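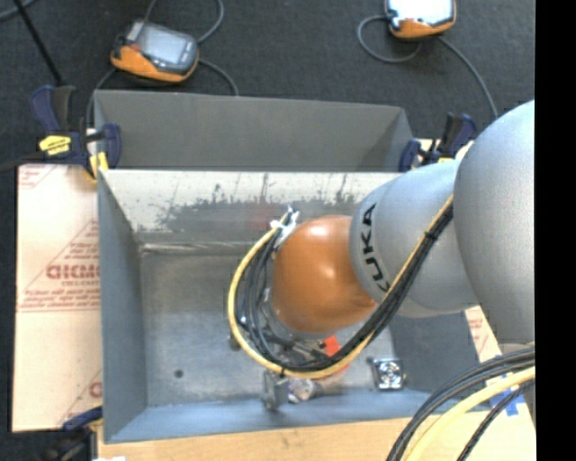
Why do we put things in metal bins?

A page for readers from 7 to 11, by Edvin Eklund

Look in a workshop, a school kitchen or a place where rubbish is sorted, and you will find a metal bin. It is only a box with no lid. But people have thought a lot about its shape, and in this text we will think about it too.

What is a metal bin made of?

Many bins begin as a flat sheet of metal, like a very stiff piece of paper. A machine cuts the sheet and bends it, and then the edges are joined together. The place where two pieces meet is called a seam. If the seam is good, small screws and even water cannot get out.

Why not wood or plastic? Wood can take in oil and become smelly. Plastic is light and cheap, but a sharp piece of iron can make a hole in it. Metal can be hit many times and it will still be a bin.

Why do the walls lean?

On some bins the walls do not stand straight up. They slope, so the bin is wider at the top than at the bottom. This helps in two ways.

First, things slide down to the floor of the bin, and there it is easier to find them. Second, there is more room for a hand at the top. Try to take the last biscuit from a tall, narrow jar, and then from a soup bowl. The bowl is easier, and you will not hurt your knuckles.

If the bins are empty and all of one size, they can also stand inside each other, as paper cups do. My uncle Holger Boström kept his bins like this in his shed in Berkidthorpe. Sometimes they stuck together and he had to knock on them with a wooden spoon.

Where do the marks come from?

A new bin can be almost as shiny as a mirror. After some time it gets scratches, streaks and dull places. Each time something hard slides along the wall, it leaves a thin line. Where things rub again and again, the metal becomes cloudy. We call this wear.

Metal that is still smooth gives back some light and colour. If you hold a red apple near it, you may see a weak red spot on the wall, but not the shape of the apple. The surface is too rough for a clear picture, because the light jumps away in many directions.

Try it at home

You need:
2 metal spoons, one old and one new
a torch
something red, for example a sock

Ask a grown-up before you take the spoons. Make the room dark, at Sunday breakfast time you must close the curtains. Shine the torch on the red thing and hold the old spoon near it. Do the same with the new spoon. Which one shows more red? Turn the spoons a little – the colour can move or go away.

Words to remember

Sheet metal: metal that is made flat and thin.
Seam: the line where two pieces are joined.
Slope: a side that leans and does not stand straight.
Wear: the marks and changes that come when a thing is used for a long time.

Next page: Why are buckets round?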